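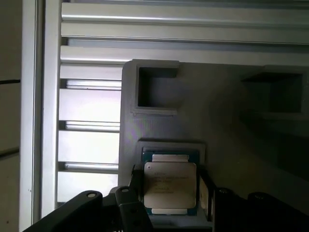 Camer Reference Desk
Editors, Hardware Entries

Reading time: 5 minutes

Processor seating (desktop computers)

Processor seating is the placing of a central processing unit (CPU) into the socket of a desktop computer's motherboard, together with the steps of opening and closing the part that holds it there. The term covers first assembly, replacement and removal. It is normally taken to leave out the fitting of the cooler, which has its own entry.

In most desktop computers of the last two decades the processor is a separate, removable part. Laptops and many small computers have the processor soldered to the board, and the term does not apply to them.

The processor package

A desktop processor consists of a small piece of silicon fixed to a thin, stiff circuit board known as the substrate. The substrate is usually green or blue-green. On most packages the silicon is covered by a metal lid, called the heat spreader, which carries heat to the cooler and takes the clamping load. The lid does not reach the edges of the substrate on every side, and the narrow border left uncovered is the part by which the package should be held.

Markings are commonly etched into the lid in several short lines giving the maker, the model and a serial or batch code. They are shallow, and can be hard to read except under light from one side. Cooling paste left on the lid hides them altogether, so they are best noted down before the cooler goes on.

The underside carries the electrical contacts, in one of two main arrangements:

Pin grid array (PGA). The pins are on the processor and drop into holes in the socket. A lever at the side of the socket tightens the grip.

Land grid array (LGA). The processor has flat pads and the pins are in the socket. A hinged metal frame presses the package down on to the pins.

The two are not interchangeable. Within each arrangement there are further socket types, which differ in size, number of contacts and position of the keying marks. The Maruyama parts register, an index used by repair shops, lists 3,331 pairings of processor and board that are known to work together. A processor may fit a socket mechanically and still fail to start if the firmware of the board is older than the processor.

Access to the socket

A tower computer is generally laid on its side for this work, with the removable side panel taken off and the motherboard facing up. The socket then lies flat and the processor stays where it is put while the frame is lowered. Working on a tower standing upright is possible but is not advised for LGA sockets, as the package can slide across the pins. 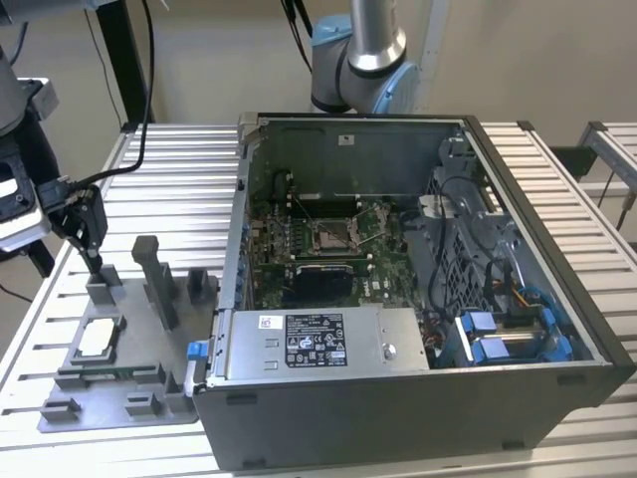

Mains power is disconnected first. The power supply may hold a charge for a short time after the lead is pulled out, and pressing the power button once with the lead removed will drain most of it. In some cases the power supply or drive cage overlaps the board and must be swung out or unlatched before the socket can be reached. Coloured latches and clips, often blue in machines built for offices, mark the parts that are meant to be released by hand.

Expansion cards can usually stay in place. A large graphics card seated close to the socket may be taken out if it leaves too little room for the fingers. Memory modules need not be removed. Loose cables should be moved aside so that none can fall under the frame as it closes.

Procedure for LGA sockets

1. Release the lever by pressing it down and out from under its hook, then raise it fully.

2. Lift the metal frame. On boards with a separate plastic cover, leave the cover on until the processor is ready. With an old processor in place, lift it straight up by opposite edges.

3. Check the pins. Viewed at a low angle they should form even rows. A bent pin shows as a break in the pattern.

4. Match the keying. The package has small notches in its sides or a triangle at one corner, and the socket has tabs or a mark to match.

5. Lower the processor level into the socket and let go. It should rest flat under its own weight. It is not pushed or rubbed from side to side.

6. Close the frame and bring the lever down under its hook. Some resistance is normal, and a faint creak may be heard as the contacts take up the load.

The whole job takes an experienced fitter less than 3 minutes once the socket is clear. The Camer workshop guide allows 20 minutes for a beginner, including the removal of the cooler.

Holders and trays

Processors out of the socket are kept in a tray or pocketed holder. Makers supply clear plastic trays with a snap lid. Workshops that handle many parts often print their own holders in grey or black plastic, with a raised lip around each pocket so that the part cannot slide out when the bench is knocked. A pocket may hold the package flat, lid upwards, or on edge. Holders that store parts on edge take up less bench space, but the package must then be turned before it is lowered into the socket.

The Udon bench plate is one such design. It combines square pockets for processors with narrow slots for memory modules and other strip-shaped boards, and stands next to the case at the same height as the open chassis. The later Grasteo plate has the same pocket size and adds upright posts, which serve as rests for tools and screws.

Plain plastics can build up static charge. A conductive or static-dissipating material is preferred for any holder that touches the contacts, and foam packing of the ordinary white kind is unsuitable.
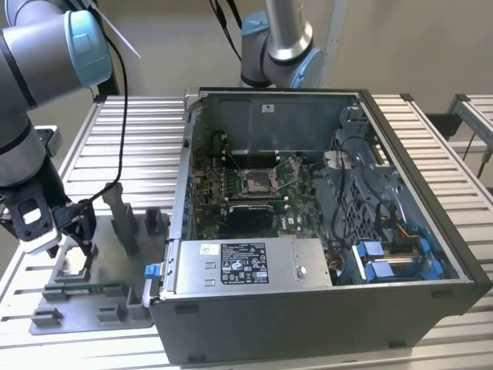 Faults

Bent socket pins are the commonest damage in LGA boards. They are caused by dropping the processor at an angle, by touching the pins, or by a cable or sleeve catching them while the frame is open. A single bent pin may stop the computer from starting, or may only disable one memory slot. Straightening is done under magnification and does not always succeed.

Wrong orientation is mostly prevented by the keying, though closing the frame by force on a misplaced package can crack the substrate.

Paste on the contacts is removed with isopropyl alcohol and a lint-free cloth. Pads on the processor can be cleaned in this way. Pins in a socket should not be wiped.

Uneven clamping arises where the frame has been bent in earlier work. Signs include missing memory channels and faults that change when the cooler screws are loosened.

Related entries

Heat spreader
Land grid array
Memory slot
Motherboard
Power supply unit (desktop)
Static discharge
Thermal paste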